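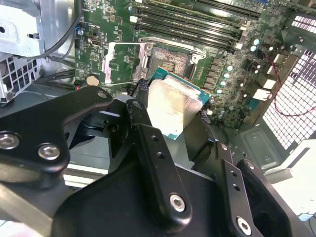 Figure 6. Wrist-camera view during the approach phase of processor insertion.

5.2 What the confidence score measures

The planner used in Damov accepts a pose estimate from the perception module only when the estimate comes with a confidence above a fixed threshold. The idea is sensible, and we kept it in our own pipeline for some months before asking what the number stood for. As supplied by Ustell, the perception package returns one value between zero and one, and the documentation calls it the probability that the pose is correct. We doubt this. In Figure 6 the processor is held at a tilt in front of the open socket, and the metal lid that the detector relies on for its main plane is scuffed and smeared with dried thermal paste, so that much of its surface looks cloudy. A person would treat the edges of such a part with some care. The detector gave it a higher score than it gave the clean processor in the same pose, and it did so on each of the 13 parts we tried in both states.

Our reading is that the score follows the amount of texture inside the detected outline. A smeared lid has plenty of texture and a clean one has very little, and neither fact says much about where the corners are. The same reading would explain why the socket, whose field of contact pins appears as a dense speckle, is almost never rejected. We can't prove this from the outside, as the weights are not published. We can say that the score and the measured corner error were not usefully related in our logs, which cover 2407 approach frames, and that raising the threshold removed good estimates as readily as bad ones.

It might be objected that the planner doesn't need a true probability, only a number that falls when things go wrong. We would accept that if it fell. In the runs where we shifted the hand-eye calibration on purpose, the score stayed where it was, as one would expect from a value computed in the image alone. The error only became known to the system at contact, through the force signal, by which time the planner had already chosen its path. Calling the earlier stage a safety check seems to us generous.

5.3 Replanning near the socket

Earlier reports on the Mrema planner credit frequent replanning with most of its success on tight insertions. We tested this by freezing the plan at the last free-space waypoint and letting the force controller do the rest. On our bench the frozen version did as well as the full one for six of the seven board models. The exception was a board with tall parts close to the socket, where the frozen path brought a finger too near them and the run was stopped by the collision monitor.

We don't conclude that replanning is useless. Our fixtures hold the case still, and a case that moved would be a different matter. The boards were also chosen by us, and all came from one batch of used machines stripped at Pirnirard in December. What we do question is the habit of reporting one success rate for the whole stack and then giving the credit to whichever part is new. With the force controller switched off, both versions failed in nearly every run, and an account of the method that leaves this out is telling the reader very little about planning.

A further caution concerns the camera itself. At the distances that matter most, the fingers and the part they hold take up a large share of the view, and the collision model is built from whatever remains. The planner fills the hidden region with the last map it had. This worked on our bench because nothing in the case moved between the two moments. We found no test in the released code that would notice if something had, and the time stamp on the old map is dropped before it reaches the planner.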